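Subject: Re: [cell-users] Arm parks facing the ceiling after a protective stop
Date: 2020-01-12
List: cell-users

> We run the Stekley arm controller with the Gidimero grasp planner and
> had our first protective stop last night. After the reset, the arm
> folded itself up and pointed its wrist at the roof. No error, just a
> green light. Is this a known thing, or did we break something?
>
> Also, does it matter which version of the planner we are on?

Known thing. You have joined a small club, and the membership benefits are poor.

We have had it three times at Etirby, all on the drinks shelf cell. Each time the sequence was the same: protective stop during a reach, operator clears it at the pendant, arm goes to what it sincerely believes is the home pose. The wrist camera then has a fine view of the upper building and the planner starts looking for bottles in it.
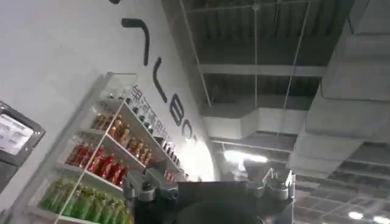
Wrist camera, drinks shelf cell. Amber and red bottles, with the gripper in the foreground.

What we found, after a weekend I would have liked to spend otherwise: the controller keeps two copies of the tool frame. One is yours. The other is the factory one, and a reset from the pendant loads the factory one without a word to anybody. The planner never hears about the change. It asks for "level" and gets a steep diagonal, and since both sides agree that the number was reached, you get your green light.

In our log the planner made 1,138 grasp attempts before somebody came over to look. Every one was rejected as "target out of reach." That was correct. I was rather proud of it.

The part that bothers me is the speed. After a reset the arm is supposed to creep until the first pose is confirmed. With the wrong frame loaded, the confirmation passes immediately and the next move runs at full speed, through space you did not plan for. In our case there was air in that space. I would not build a safety case on air.

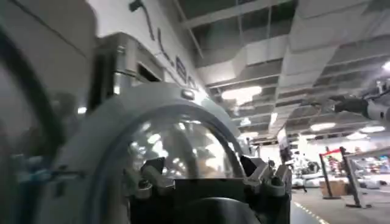 So, until there is a fix, this is what we do after any protective stop:

1. Keep everyone outside the floor marking. The green light means nothing yet.
2. Clear the stop from the controller console. Leave the pendant button alone.
3. Read back the tool frame and compare it with the saved copy, all six values.
4. Jog to home by hand at the lowest speed, with a finger on the stop.
5. Only then start the planner.

It takes roughly 3 minutes. We have done it 38 times now and have not had the wrong pose again, though we have had plenty of complaints about step 4.

On your second question, I doubt the planner version matters. We saw it on the one from May and on the current one. Henare sent us a patch that compares the frames every 2,000 cycles, which at our pace is a little after the horse has left. I have asked them to run the check on reset.

If you still have last night's controller log, please search it for "frame restored" and post the lines around it. Ours is logged at debug level, naturally, so you may need to turn that on and wait for the next one.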